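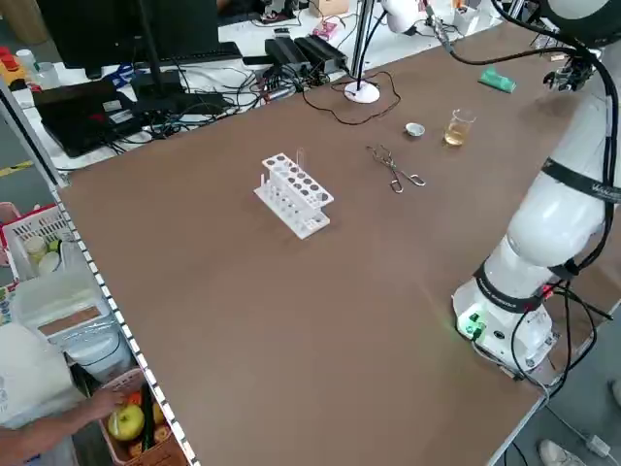
## March - madder pot, second go

Grireser wool, the sock yarn order. Ledside want a brick red that doesn't drift to brown between batches. First go drifted to brown. So, again.

Dry weight of the skeins 818 g, weighed after a night on the rack by the heater. Last time I weighed them straight from the wash and guessed at the water, dumb. Madder is 371 g of the Dalia chopped root, which is a bit under half the weight of wool. Was going to use more, but last of the sack and the new sack smells different. Not mixing sacks inside one order.

Mordant:

- alum at the usual fifteen percent, dissolved in hot water first, poured in away from the wool
- cream of tartar left OUT this time, I think it was pushing us orange
- slow heat, an hour held just under a simmer, then cooled in the pot overnight
- squeezed, not rinsed, into the lidded tub

Skeins felt slightly sticky in the morning. They did last time too so I don't read anything into that. Two of the ties were too tight - white stripe under each one on the first go, you can still find it on the sample card. Retied everything with loose figure eights, cotton string. Took forever.

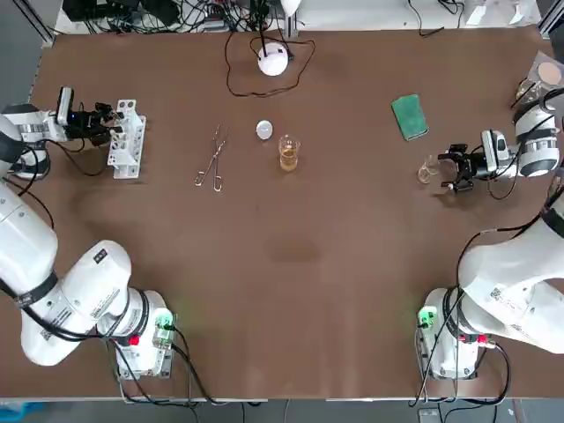

Root soaked two nights in tap water. Poured off the first soak on the first morning, that's the yellow we don't want, kept in a jar for whoever wants a tan. Second soak came up the color of strong tea with a pink edge when tipped. Put the root in a tied stocking this time. Loose root is better for color, everyone says so and I believe it, but picking it out of sock yarn cost me an entire afternoon and there were still crumbs in the skeins when they went to Ledside. They noticed.

Stocking needs to be BIG. The root swells and goes solid in the middle. I cut the knot and redid it with half the root in each of two stockings. Much better, water moves through.

Water: the hard tap water, plus a spoon of chalk in the pot. Our tap seems to have come down softer over the winter, kettle hardly furs now. That may be most of why the first go went flat. Can't prove it. Should have kept a bottle of last fall's water, who does that.

### Heat

The whole thing hangs on this I think. Ceiling for the pot was 64 C, thermometer hung on the rail with the tip off the bottom. Old Pryor burner overshoots. Turn it down well before you get there, then wait, then a hair more. Went up over two hours or so. On the first go I had the flame up the whole time and went off to do the post, came back to a pot that was steaming hard. Brown is what you get.

Held for 35 min at the ceiling, flame off, lid on, towel over. Turned the skeins by hand every so often, slow, no stirring. Felting on one of the thin ones at the loop end, mine I think, from lifting it out hot and putting it back. Stop doing that.

Color in the pot looked awful. Liver. Wet madder on wool always looks either too dark or too dull in there, and I nearly threw in soda ash to shift it. Glad I didn't. Pulled one test thread instead, rinsed it, dried it on the radiator, and it was right on the card or a shade deeper.
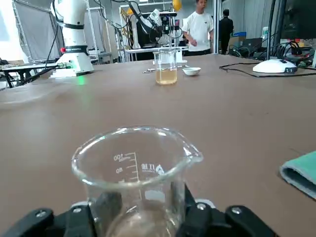 Afterbath strips. Small tests, short lengths off the spare skein, each one in its own dip so the big lot stays safe. Plain water, water with a splash of vinegar, water with chalk, water with a few grains of washing soda, and one iron. For the dips the beaker with the white scale is fine, no need for anything fancier. Fill to the 80 line, leaves room for the yarn below the 100. Watch which side you're reading, the numbers come through backward if the scale is on the far side of the glass. Lip pours clean enough to tip each dip into the slop bucket without running down the side.

Results once dry, by the north window:

- plain: the card color, near enough
- vinegar: more orange, same as the first go before it browned. Don't
- chalk: a touch cooler and deeper, nice, hard to see without the others beside it
- soda: pinker, and the yarn feels harsh. Pretty though. Maybe for cotton
- iron: dull plum. Keep iron out of the room on a red day, the spoon too

Soda strip bled a little in the rinse, the others barely. Chalk strip didn't bleed that I could see. So the main lot gets a chalk rinse, lukewarm, and then two plain ones.

Rinsing notes. Let the skeins cool all the way in the pot, overnight is fine. Then hang them wet and unwashed for a day before the first rinse. It's a pain for space but the loose color drops off much easier afterwards and the rinse water ran clear by the third tub, versus I lost count last time. Soap: small squirt of the wool wash, no more. The green dish soap took the bloom off a whole skein last year and I'm not over it.

Drying in the shade, back room, poles not hooks. Hook rust is iron. See above.

### Evenness

Laid all the skeins side by side on the white sheet. Two are lighter at one end. They were the two on top, so they floated up and sat out of the bath for some of it. A plate on top next time, something ceramic that can't react. The rest I can't tell apart. Ledside knit with two balls going at once anyhow so the light ends might vanish, but I'd rather set those two aside and offer them as seconds then have another letter about it.

Exhaust bath still has plenty in it. Dropped in the gray spare skein without weighing it or anything, got a dusty coral. Really good. Somebody will ask for that and I won't be able to do it again, no numbers. Write down numbers even for the junk skein.

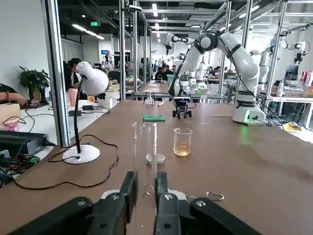

Can the same root go in a second pot at full strength?

Only for a paler color. The spent root still gives a coral or a peach if it's soaked again overnight, but the deep brick is gone after the first bath, and adding heat to force it just brings the brown out.

Dried the used stockings flat in the meantime, labeled. Mold if you leave them in a lump, found that out in the fall.

To do:

- light test, half of each strip under card in the south window, leave it a month
- rub test on white cotton, dry and damp
- order more Dalia, ask if it's the same harvest. If not, a small pot from the new sack before promising anything to Ledside
- proper water hardness strips, stop guessing from the kettel
- new thermometer clip, old one slides
- copy the chalk rinse onto the recipe card for Grireser and cross out the tartar line

Main lot comes off the poles tomorrow if the back room stays warm. Wind into balls only after the rub test.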